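Rirnar – notas de la carpeta de fotos y del cuaderno

¡Hola! Si has llegado hasta aquí es que te has bajado Rirnar entero, así que gracias por la paciencia (son 3410 archivos y mi servidor va como va). Empecé esto para aclararme yo con lo que hay en el taller y se me fue de las manos.

Qué hay dentro
fotos/ – 1652 fotos del cuarto: la mesa, las estanterías, los cables, el techo
fichas/ – 377 fichas en texto, una por objeto o por rincón
sueltos/ – lo que todavía no he sabido dónde meter

Cómo están escritas las fichas
Cada una lleva nombre, material si lo sé, color y una nota mía. Para los colores uso palabras de andar por casa: gris oscuro, gris claro, negro. Probé con la carta de colores de Mudia y acabé discutiendo conmigo misma por cada tornillo, así que fuera. Los cables van aparte, en cables.txt, separados en lisos y trenzados – los trenzados son mi debilidad, lo reconozco.

Lo que falta
La estantería Lecomte está a medias, solo tiene ficha la balda de arriba. Tampoco he repasado las fotos hechas desde abajo, y en esas cuesta un montón saber dónde acaba una pieza y empieza la siguiente.
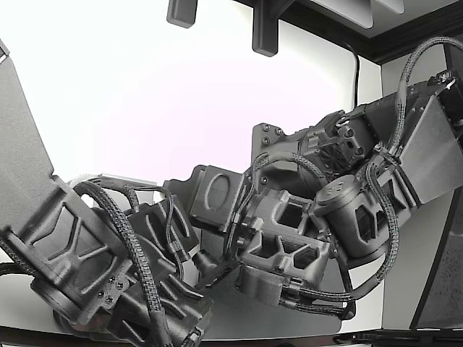
Las repasaré en diciembre, cuando tenga unas tardes libres. Mientras tanto, si ves una ficha con el campo "material" vacío, déjalo así, prefiero un hueco a una suposición.

Uso
Coge lo que quieras y cita Rirnar si lo publicas. La versión anterior se llamaba Flanov y tenía los nombres mal ordenados, bórrala si aún la guardas.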